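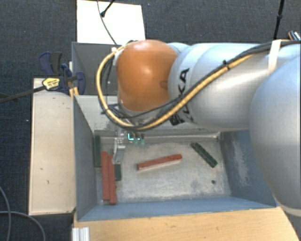
Bulky Item Collection: Frequently Asked Questions

By Mandla Joubert, Resident Services
March 19, 2019

14 shares | 2 comments

Who can use the service?
Any household in Hastville or Tretstead that pays the standard waste charge. Businesses must arrange their own collection.

What counts as a bulky item?
Furniture, mattresses, carpets and large appliances. Building rubble, paint, tires and gas bottles are not accepted and must be taken to the Terngate transfer station.

How many items may I put out?
Each household may put out up to 6 items per booking. A sofa sold as separate sections is treated as one item. A bed frame and its mattress are treated as two.

Is there a charge?
The first booking in a calendar year is free. Each later booking costs $35, payable when the request is made. Fees are not refunded if the crew arrives and the items are not out.

Where should items be left?
At the curb in front of the property, by 7 a.m. on the collection date. Crews do not enter homes, garages or yards. Doors must be removed from refrigerators and freezers.

I live in an apartment. Can I still book?
Yes. Tenants need written permission from the building manager. Residents of the Visser Street apartments should use the loading area behind the building.

How do I change or cancel a booking?
Call Resident Services at least two working days before the collection date and have your booking number ready.

Will the service change this year?
Evening collections will begin in May in Tretstead only. The 1,173 households on the affected routes will receive a letter with their new times.

This site uses cookies. By continuing to browse, you agree to our use of cookies.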